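The Mug Can Wait

By Tekle Wolde
28 Sep 2021

My neighbors built a deck this year. I have been teaching two robot arms to hang up a mug, and of the two projects only the deck has been a success with guests.

The arms live on a big table at Forsberg, the shared workshop where I pay for a bench and a share of the coffee. The software that runs them is called Flulta. I named it late at night and have regretted it every time I've had to say it out loud. It is now 2,651 lines long, and I would be embarrassed to show you most of them.

People who stop by always ask the same thing, usually while looking at the mug. Wouldn't it be quicker to do it yourself? Yes. It would also be quicker to buy tomatoes, and yet every yard on my street has a row of them tied to sticks, costing their owners a fortune in water. We let gardeners off easy. A person who spends a weekend on a gripper gets asked for a business case.

I think the business case is what ruins home robotics. You start out curious and within a month you're promising your family that the thing will do dishes. Then it has to be judged against a dishwasher, a machine that has had a long head start and doesn't need you to stand next to it with your hand over a switch.

So my advice to anyone starting out is to promise very little and pick chores that are slightly silly. A wooden mug tree is a fine opponent. The pegs stick out at angles that seemed friendly in the store, and a mug handle is a small target when you're coming at it with two pointed black fingers. The latch box was made for toddlers, and I've met toddlers who would embarrass my arms on it. 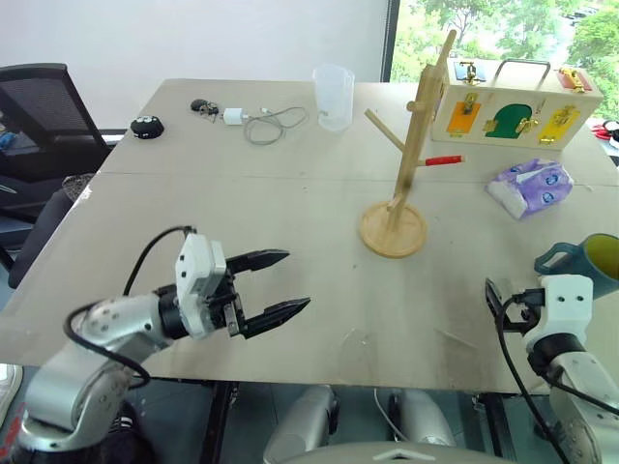
What the shop is for

I could do all this in my garage, and for 21 weeks I did. I got a lot done there, most of it wrong. A shared shop is slower. People wander over, they have opinions about cable routing, and one of them will ask why the arm has to go up before it goes sideways. I spent an hour explaining that to a man who builds canoes, and by the end I had no good reason left. I took the move out. The canoe man has been unbearable ever since.

Forsberg wants to put on an open evening in December, and I've been asked if the arms will be ready. I said they'd be plugged in.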